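Tenant Services: Changes to Room Booking at Holtdale House

Beginning in May, all shared rooms at Holtdale House will be booked through the Belley front desk. The paper sheets on each floor will be withdrawn. Tenants may reserve a room up to 30 days in advance, and existing reservations will be carried over without change.

Each tenant firm is entitled to 10 hours of shared room use per month at no charge. Unused hours may not be transferred to another firm or held for the following month. Additional hours will be billed at the rate shown in the Pinto Wing service schedule.
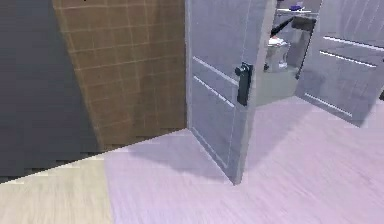
An open door beside a brown tiled wall.

Reservations not claimed within ten minutes of the start time will be released. Tenants who expect to arrive late should notify the front desk by telephone. Cancellations made before 7 a.m. on the day of use will not count against the monthly allowance.
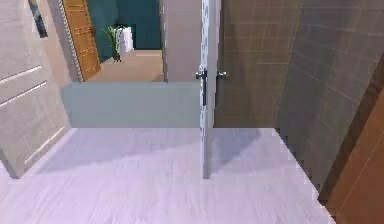

Door with dark metal lever handles.

Access cards issued under the former Vesar system will remain valid for six weeks. Replacement cards may be collected on any Thursday, and a signed request from the firm's office manager is required.

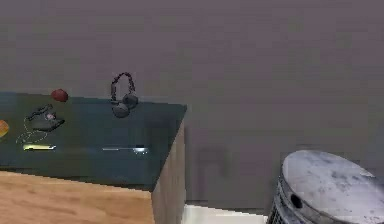 Table with dark top and headphones.

Personal property should be removed at the end of each booking. Items turned in to the front desk will be held for 30 days. Questions about invoices should be sent in writing to the Holtdale accounts office.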